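News > Faith & Community > Parishes

Man held after statue smashed at Brolora church during evening prayers

A man is being held by police after walking into a church in Brolora during evening prayers and pulling down a plaster statue that has stood by the side altar for longer than most parishioners can remember. One woman was taken to hospital with a cut to the hand and later sent home. No one else hurt.

It happened shortly after the rosary had started. Witnesses say the man came in by the north door, walked up the side aisle without speaking to anyone and took hold of the figure with both arms. It came off its plinth at the first pull. Two men from the back pews got to him and sat him down on the chancel step, where he stayed until officers came. He didn't struggle, according to people who were there, and he didn't give any reason either.

Police said a man in his forties had been arrested on suspicion of criminal damage and of interrupting a religious service. They are not looking for anyone else and do not think the church was picked out for its faith, though that is still being looked at. They would like to hear from anyone who filmed inside the building. Several clips are already doing the rounds online and the parish has asked people to stop passing them on, as one of them shows the injured woman's face quite clearly.

Silvana Rezende was leading the prayers from the front and saw most of it.

"I heard the scrape first, then the crash," she said. "I thought it was the scaffolding outside coming down. Then I looked round and there was white dust everywhere and Mrs Holanda was holding her hand up. People were very calm. Somebody started the next decade and we just carried on with it while we waited for the police."

Mrs Holanda, who is in her eighties and sits nearest the side altar, was cut by a piece of plaster as she tried to get out of the way. She needed stitches at the district hospital and was home the same night. Her daughter said she was "sore, cross and wanting her tea" and was planning to be back in her usual seat as soon as the dressing came off.

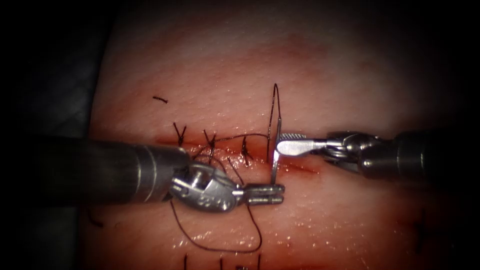
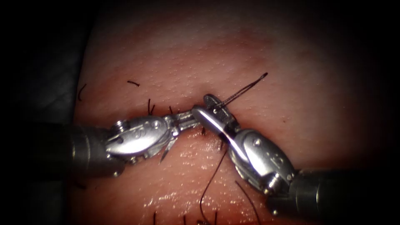

The statue, a standing figure of St Joseph, was given to the church by the Mikar family, who ran the brickworks. It is in a great many pieces. The head and one hand are whole. The rest has been swept into crates and locked in the sacristy until someone who knows about plaster can have a look at it. Early guess at a repair, if it can be repaired at all, is well over 1000 pounds. The parish insurance has an excess of 400, so there will be a bill whatever happens.

The local builders' merchant, Himix, has offered materials for the plinth, which has a crack down the front of it. Its manager said a couple of his staff were baptised in the church and it seemed the least the firm could do.

Services are going ahead as normal, with one change - the north door will be kept locked during weekday prayers for the time being and everyone is asked to use the main porch. That has not gone down well with those who park on the north side, particularly the ones with walking frames, and the parish says it will look at it again once police have finished. The bell at the main porch works, but you have to lean on it.

There was also talk of cameras after this. A plan to put two in the nave was turned down in January, on cost and because a fair number of people did not want to be filmed at prayer. It will now come back to the next parish meeting. Rezende said she voted against last time and would probabley do so again.

"I don't want to feel watched when I'm in there. A camera wouldn't have stopped him, would it? He'd have been on film, that's all. We all saw him anyway."

Others see it differently. One man, who asked not to be named, said the church had been lucky and that the side chapel is where the children sit on Sundays. He wants someone on the door at every service. At the moment there are 10 people on the welcome rota and it doesn't stretch to weekdays.

A short service of prayer was held the following evening, with almost 30 people there, more than the usual weekday number. The empty plinth had a jug of garden flowers on it. Prayers were said for Mrs Holanda and for the man under arrest, whose name has not been given out. He is not beleived to be a member of the congregation, although two people thought they had seen him sitting in the porch earlier in the week.

The parish office is open mornings only. Anyone with a piece of the statue - a few bits seem to have gone home in pockets - is asked to bring it back, no questions asked. The left foot in particular is missing.

Police expect to give a further update once the man has been interviewed. Will add here when we have it.

Posted June 2022
Filed under: Churches, Police & Courts, Brolora

Comments (4)

northside_pat
Locking the north door is daft. My husband can't manage the porch steps and there's no rail. Put someone on the door and leave it open.

Glen T
Get well soon Mrs H. She taught half this town to read.

oldbrickie
It wasn't the Mikars from the brickworks who gave it, it was the other branch, the ones with the dairy. There used to be a small brass plate on the plinth saying so. Anyone know where that went?

J. Farrow
Please take the videos down if you've put one up. I've seen it shared three times today with people laughing about it. There was an old lady bleeding.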